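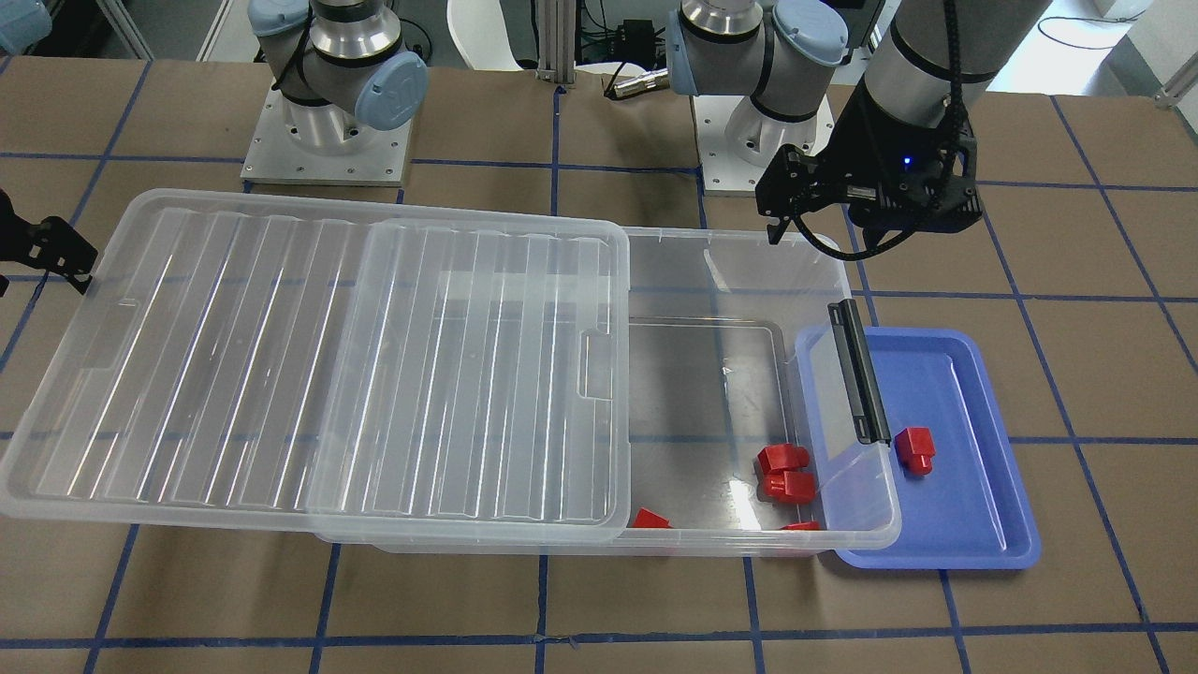

What size box do you need for a set of wooden or plastic building blocks?

Bigger than you think. Tip the whole lot on the floor, push it into a heap, then pick a box that holds the heap with a hand's depth spare at the top. If the lid only goes on when everything is stacked neatly, the lid won't go on.

## Sorting the block box, quick version

Notes from doing ours again. Typed up fast, sorry. Takes an afternoon if the set is big, less if half of it is already under the sofa.

**You need**

- one long see-through box with a lid that slides
- a shallow tray, any colour (ours is blue)
- tape for marking out the table, optional
- a damp cloth, a dry cloth
- old washing-up bowl
- a bag for the broken bits

See-through matters. We had a solid grey tub for years, a Fendalon one, and every single time the whole thing got upended to find one arch. With clear sides you can see red from across the room and go straight to it.

### 1. Empty it

All of it. Out. Don't sort as you go, you'll be there till November. Shake the box upside down over the bin, then wipe the inside corners. Crumbs, fluff, a raisin. There's always something stuck in the corner.

### 2. Wash

Plastic blocks: warm water, drop of washing-up liquid, 10 minutes in the bowl, rinse, towel. Wooden ones don't go in the bowl, they swell and the paint lifts. Damp cloth only, then straight onto a dry towel.

Turn anything with a hollow side so it drains. Leave overnight if you can. Putting them away damp in a lidded box = smell. Ask me how I know.

### 3. Mark out the table

Brown paper over the table, tape lines across it in squares. Dark tape shows up best. One colour or shape to a square. You can skip this and use piles but the piles creep into each other, esp. with small people helping.

Masking tape peels off brown paper and takes the top layer with it, so don't plan on reusing the paper. Electrical tape was ok.

### 4. Sort by colour first

Shape second, if at all. We tried shape first from a leaflet that came with the Boseck set and it was hopeless, too many odd ones that fit nowhere. Cubes with a nub on, are they cubes? Who cares. Red. In with the reds.

Colour is also the only system anybody under five will keep to.

Count if you want to check the set's complete. The Vetthorpe starter is 80 pieces and we had 34 of them after the move, which was a bit of a low point. More turned up in the toy pram.

### 5. Load the box

- Heaviest colour or biggest pieces at one end, on the bottom
- One colour at a time, start with the one that gets asked for most
- Lay the long ones along the wall of the box, flat
- Put a few in, then slide the lid over and back to see it clears. Then carry on

That last one saves a lot of swearing. A block standing on its end by the rim will stop the lid dead, and if you force it you crack the ribs on the lid. Lids are hard to get seperately.

Don't fill past 2 fingers below the rim.

### 6. Part-open, not off

For playing, slide the lid back partway and leave it there. Children take from the open end, the rest stays covered. Stops the grand tipping-out. It also gives you a bit of flat surface, though don't let anyone lean on it, most of these lids aren't made for leaning.

Hold by the handle recess when you push it along. Push level. If it goes on the skew, back it off and start again.

If there's a latch on the end, undo it *first*. Sounds obvious, I've forgotten twice.

### 7. The tray

Goes beside the box, right up close. Anything being used lives in the tray, anything finished with goes back in the box. The raised edge is the point of it, blocks don't roll off and under the fridge.

At tidy-up time: tray gets tipped in, lid goes over, done. Much quicker than collecting from the carpet.

### Things that went wrong

Lid sticks. Usually grit in the groove. Old toothbrush, dry. Don't oil it, it picks up every bit of dust in the house.

Box gone cloudy. Scratches, mostly, from scouring pads. Soft cloth next time. Nothing brings it back really, I tried toothpaste and got a minty cloudy box.

Label fell off. Use a luggage tag on the handle instead. The sticky labels from the Bhatt multipack lasted a week.

Box bows in the middle when you lift it. Too full, or you're lifting from the ends. Hands underneath, and split the set into a second box if its still sagging.

Spare pieces with no colour mates go in a jam jar on the shelf for now. Haven't decided about those.

Last changed 17 July 2022, added the bit about the latch.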